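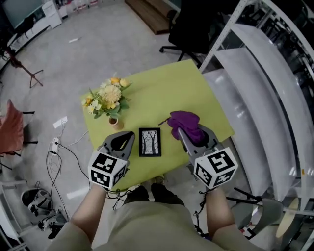
Bought a used Irel Kiani wagon in August and have driven it every day. People asked for a long-term report, so this thread is that. First, the color. The paint code says green and the seller said yellow. It's a loud lime, in the same family as the table here, and it shows every bit of road film by Friday. I wipe the door jambs with a cloth bunched up like the purple one, and it comes away gray.

Engine is the small turbo four with the six-speed manual. Power is fine. It won't pin you to the seat, but it pulls cleanly from low revs and you don't have to plan a pass two miles ahead.

The clutch is light, with a high bite point. I stalled it twice leaving the seller's street and not since. My left leg doesn't complain in traffic, which I couldn't say about my last car.

Shifter is the weak spot of the drivetrain. First to second is notchy when cold. After ten minutes of driving it loosens up. I changed the gear oil and it got a little better. I would not buy one expecting a slick gearbox.

My commute is the valley road into Jollcombe. Half of it is patched concrete, the other half is new asphalt. Good test route, because you get both kinds of noise in one trip.

On the concrete the car was loud. It came with a worn set of no-name all-seasons and they droned from 40 mph up. You had to raise your voice to talk to the back seat.

I put on a set of Hidero touring tires. 700 dollars for four, mounted and balanced. More than I wanted to spend in the first month.

The drone is mostly gone. There's still a slap over the expansion joints, but that's the suspension and short of new dampers it's going to stay. Steering got a touch slower off center. I got used to it in a day or two.

Wet grip is the real change. The roundabout at the bottom of the hill used to make the front push wide in the rain at a normal speed. Now it just goes around.

Tire note for anyone cross-shopping: recheck the lug nuts after 200 miles. Two of mine needed a bit more. The shop had it printed on the receipt and I nearly didn't read it.

Brakes. Pads had plenty left, but the rear rotors were rusty at the edges and one caliper pin was dry. Cleaned and greased it in the driveway. The squeal when backing out in the morning stopped. 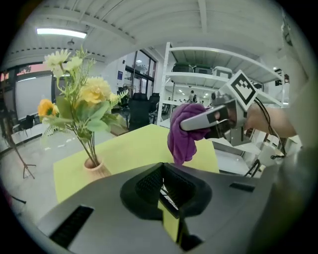 Interior is mostly hard plastic and I don't mind that. It's screwed together well and nothing rattles except the glove box door, which I fixed with a strip of felt. What I do mind is the cup holders. They're shallow and set too far back, so a tall bottle leans into your elbow. Anything top-heavy goes over on the first left turn. Picture that pink vase with the long stems fanning out of it, and that's how my travel mug with the big handle behaves. Short cans are fine.

Seats are good. Long enough in the cushion, firm, and the lumbar knob has real range. I did a full day behind the wheel last month and got out without a sore back.

The back seat is OK for two adults. The middle spot has a hard hump where your spine goes. Kids only, and short trips.

Cargo space is why I picked the wagon over the hatch. Rear seats fold close to flat, with a small step where they meet the floor. A bike goes in with the front wheel off. A dryer did not go in. I measured the box and forgot to measure the opening.

The liftgate struts were tired when I got it and the gate would sink slowly onto your head. New pair took fifteen minutes with a flat screwdriver and somebody to hold the gate up.

Infotainment: old, slow to start, works. The radio keeps its presets. Phone pairing drops out maybe once a week and comes back if you turn the car off and on. I'm not replacing the unit because the backup camera runs through it.

Headlights. The lenses were cloudy and low beam was poor on unlit roads. I sanded and sealed them on a Saturday. Much better on the driver side, a bit streaky on the other because I rushed it. Will redo that one in spring.

The one surprise repair was a coil. Rough idle at a stoplight, check engine light, car ran on three the rest of the way home. Shop in Jollcombe charged me 279 dollars with the plugs done at the same time.

Could I have done the coil myself? Yes. It was raining and I needed the car the next morning.

Fuel. I'm getting a bit less than the sticker figure in town and a bit more on the highway. It asks for premium. I tried one tank of regular and it felt flat on the hills, so I went back.

Insurance went up 100 dollars a year over my old sedan. I called and asked why and they said parts prices. Having looked up a front bumper, I believe them.

Things still on the list: the streaky headlight, a wheel alignment, a new cabin filter, and a small tear in the driver's floor mat right under the heel.

If you're looking at one, start it cold, try first to second a few times, and let go of the liftgate to see if it stays up. Look at the inside edges of the front tires too. Mine were worn there and I missed it.

Will add to this after winter. If you own one with the automatic, reply and say how it does in traffic. I've only driven the manual.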